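Chapter 13
Waiting in Line

Learning goals
After this chapter you will be able to tell arrival rate from service rate, explain why a line grows long before a server is fully busy, and pick a line at the supermarket with slightly more dignity than before.

13.1 The other line moves faster

You have spent a good part of your life standing behind someone who is looking for a coupon. The mathematics of this began with telephone exchanges and has since spread to everything that makes people wait, which is everything.

Start with the pharmacy counter at Radebe, a small grocery chain we will return to until you are sick of it. Customers arrive when they please. The pharmacist, Nadhirah Nair, serves them one at a time. In July the counter handled 2454 customers, and its manager, Barry Bickerstaff, noted with satisfaction that Nair was idle for part of every hour. He concluded that the line complaints were a matter of attitude.

Bickerstaff's mistake is the most common one in the subject. He compared averages. If a customer came along at perfectly even intervals and each took the same time to serve, there would be no line at all. Real customers come in clumps. Three walk in together, one of them has a question about ear drops, and the quiet quarter hour that follows does nothing for the people who have already waited. Idle time cannot be saved up and spent later – a fact managers resent.

13.2 Two numbers and a ratio

We call the average number of customers arriving per hour the arrival rate, and the average number a busy server could finish per hour the service rate. Divide the first by the second and you get the utilization. At one half, life is pleasant. At nine tenths, people start to sigh audibly. At one, under the usual assumptions, the line grows without limit, although in practice customers go home first.

Before reading on, guess what happens to the average wait when Radebe adds a second pharmacist. Write your guess down. Most students say it is cut in half, and Section 13.3 is where they stop saying so. 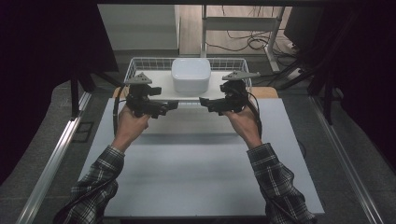 The reason lies in how the two servers share the work. With a single line feeding both counters, neither pharmacist stands idle while someone waits, and one long conversation about ear drops no longer holds up the whole store.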